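Progress Report to the Wadico Fund, Second Period
By Retno Halim, Darnstead Community Bindery
January
Print this page | E-mail this page

The first thing to report is that the parish map books are behind, and the second is that they are less behind than they were in the last report. We promised you 21 rebound volumes by the end of the grant. Eight are finished and back on the shelf at the Farina Street reading room, where people may handle them under the eye of whoever is on the desk. Five more are sewn and waiting for covers. The rest are in boxes, in the order in which they fell apart.

The delay comes down to glue. Whoever repaired these books in the 1960s believed in glue the way other people believe in prayer, and applied it to spines, hinges, loose plates and, in the Atard survey volume, to a page that had nothing wrong with it. Our original schedule allowed two days per book for cleaning the spine. The Atard volume took two weeks. I have revised the schedule and attached it. The old one may be kept as a piece of light fiction.

Spending is close to plan. We are under on thread and board, over on Japanese tissue, and badly over on heating, which was budgeted by someone (me) who had only visited the workroom in June. I would like to move the unspent part of the travel line across to cover it. The travel line was for a visit to a paper mill that closed before we got there, so the money has no other calls on it.

Training has gone better than the books have. The evening course filled in its first week and has kept most of its people, including several who signed up believing it was about bookkeeping. Two of the learners now sew text blocks to a standard I would put on the shelf without a second look. Another has a real gift for paper repair and a real dislike of being told so. We have stopped telling her and started giving her the harder pages.

The second group is learning case binding from scratch on blank notebooks before we let them near anything older than themselves. They measure and cut board, square up, glue out, press, and then find out what they forgot to measure. Squareness is the main complaint. A cover that is out by the width of a pencil line at one corner is out by a good deal more at the other, and no amount of pressing will talk it round. 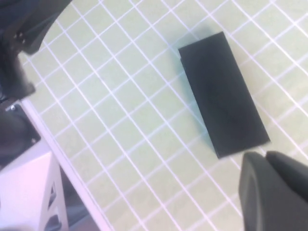 Grid lines on the cutting mat, the first and last word on what is square.

You asked in your last letter how we plan to carry on after the grant. The short answer is paid repair work. We have taken in a few family Bibles and a cookbook whose owner wanted everything fixed except the stains, and the fees have gone into a separate account. It will not pay the rent. It might pay for the tissue, and I would settle for that this year.

There are two things I need from you before the next period. One is a yes or no on moving the travel money. The other is guidance on the plates in the coastal volume, which were trimmed at some point to fit a binding that was too small for them. We can mount them on guards so they open flat, but the book will come out thicker than it went in and will no longer fit its slipcase. My own view is that the slipcase has had its turn — I will wait for yours before doing anything that can't be undone.

The revised schedule, the spending table and the condition notes for the finished volumes are attached. The notes on the Atard survey run long. I was there for all of it and felt someone else should be too.

Last updated: January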